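Abdel Hamid Hall packs its 1,153rd box and keeps the tables out through July
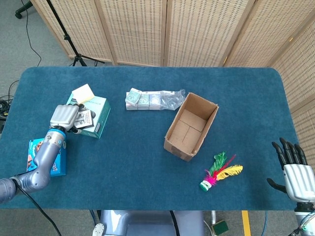
Khadija Samir said she would sooner get a plain brown box with a sponge and a snack in it than a fancy basket, and that she told the packing group so back when they were still arguing over ribbon. Well, the ribbon lost, and the boxes have been going out to new neighbors in the Jara apartments ever since, 32 on a good evening and fewer when the tape runs short (it does, more often than you'd think!).

The idea is a simple one and has stayed that way. Every household moving in gets a few small things for the kitchen, something to nibble on while the furniture is still in the hallway, and a card with the hall's phone number. The first goal was 1,000 boxes, which went by in the spring with cake and a good deal of noise, and another 79 are on the list for this month.

Karim Ouazzani asks that anyone dropping off sponges, snacks or small boxed goods please leave them at the side door before 6 p.m., and flattened cardboard is always welcome too. Packing starts at 6:30, and there is mint tea.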